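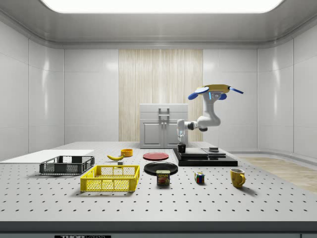 Progress report: price tracking for independent game shops
Second period, covering April to July
Prepared by the project lead at Dateck for the Dallthorpe Digital Trade Fund

1. Where we are

The comparison service has been running in closed trial since May. It collects prices for downloadable PC games from independent online shops, converts them to pounds with tax and payment fees included, and shows them side by side. The grant agreement asked for 36 shops to be connected by the end of this period. We have 36 connected, although two of them came in during the last week of July and have not yet been through a full month of checks.

The catalogue stands at 3000 titles, which was the target for the whole first year. We reached it early by taking the publisher lists in bulk and matching them afterwards. That left us with a lot of duplicates to clear up, and the work on those took most of June.

2. Work done in the period

Price collection. Shops that offer a feed are read every hour. Shops without one send us a spreadsheet each morning, and we load it by 10 a.m. Five shops still use the spreadsheet route. All of them have been offered help with a feed and three have accepted.

Title matching. The same game is often listed under several names, with the edition, region and platform written in a different order by each shop. We replaced the first version of the matching tool, which relied too much on the wording of the title. The new one, called Ruddock internally, looks at the publisher's own product number first and only falls back on the title when there is no number. Listings it cannot place go into a queue and are checked by hand. At the end of May the queue was taking up two full working days a week. It now takes a morning.

Editions. We agreed with the trial shops on a short set of edition labels: standard, deluxe, complete and add-on. Anything else is shown with the shop's own wording beside it. Some shops would have liked more labels — the season pass came up more than once — and we will look at this again after launch.

Fees. Card and wallet fees are now added before prices are ranked. In the first version they appeared only after the visitor clicked through, and trial users complained about it more than anything else. Where a shop charges different fees for different payment methods, the visitor can pick a method and the list is sorted again.

Regional limits. Each listing now says whether the code can be activated in the UK. Listings where the shop has not told us are held back from the public table. This has cut the number of offers shown for older titles, in some cases down to a single shop.

3. Trial users

We invited 80 people to the trial through the Dallthorpe library service and two local gaming clubs. Most signed in at least once and a little over half were still using the service in July. They asked mainly for price alerts, a history chart and a way to hide shops they did not want to buy from.

Price alerts went live in June. A user sets a price and gets an email when any connected shop goes below it. There was a fault in the first fortnight that sent the same alert several times over during a sale. It was fixed within a day of being reported, and alerts are now limited to one per title in any 24 hours.

The history chart is built but switched off. It needs at least three months of clean prices to be of any use, and the June work on duplicates means that the figures before that point are not reliable. We expect to turn it on in September.

Hiding shops has not been started.

4. Shop reviews

The original plan had visitor reviews of shops opening in this period. We have moved this to the next one. The review form is ready, but we had no settled way of checking that a reviewer had bought something from the shop. Stanetti, who supply our account system, have offered a method that uses the order number and the date of purchase. Four shops have agreed to test it.

We would prefer to open reviews late and have them checked. The Fund's officer was told of the change in June and raised no objection.

5. Problems and risks

One shop asked to be removed after its prices were shown below those of two larger rivals and it came under pressure from a supplier. We have kept its place open. If more shops meet the same problem we may fall under the target of 36, so we are talking to six further shops as cover.

Feed failures remain the main technical problem. When a feed stops, the last known price stays on the page and may be wrong. Since the middle of July any price older than six hours has been greyed out and moved to the bottom of the list. After 24 hours it is removed.

Staff time was tight. The post of part-time data assistant was vacant until June, and the hand checking fell to the developers in the meantime. The post is now filled for the rest of the grant.

6. Spending

Spending is within the budget for the period. Hosting cost less than planned because traffic in a closed trial is low, and this will change after launch. The saving has been carried forward under the same heading. The salary line is underspent by the amount of the vacant post. We ask the Fund's permission to move part of that underspend to testing on mobile phones, which was left out of the first budget. A separate request with the figures has been sent.

7. Next period, August to November

Open the service to the public in September, with the history chart switched on.
Complete the three feeds now in progress.
Run the review test with four shops and report on it before reviews open to everyone.
Start work on hiding shops.
Test all main pages on phones and tablets, subject to the budget change above.
Agree with the Fund how visits passed on to shops will be counted. The current wording in the agreement could be read as either clicks or completed sales, and we only have access to clicks.

The next report is due at the end of November. The list of connected shops and the table of feed failures by month are attached as annexes A and B.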